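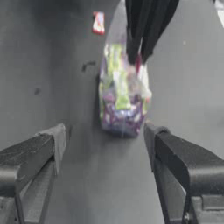 Page last changed: 12 December 2025

The Bag Round

The club had 500 points riding on one zipper bag. Solange Rocha read the rule sheet again while Leite, their arm, idled over the gray table.

"Pick it up and hold it for 12 seconds," she said. "It doesn't say where."

"The top's all floppy," said her brother. He had written most of the grip code in May and hated every line of it.

"So go for the bottom."

He typed. The fingers came together on the plastic.

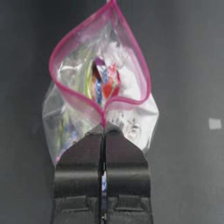 Leite with the bag, bottom end in the grip.

Solange kept her eyes on the clock on the wall. The team from Giltinance had stopped talking at the next table.

"Again," the judge said. "You get 3 tries. I need two good ones."

Her brother opened the fingers and wiped his hands on his jeans.
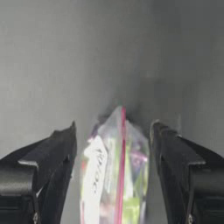
"Same numbers?" he asked.

She thought of the bus ride home, and of the old arm in the closet at school.

"Same numbers," she said, and he pressed the key.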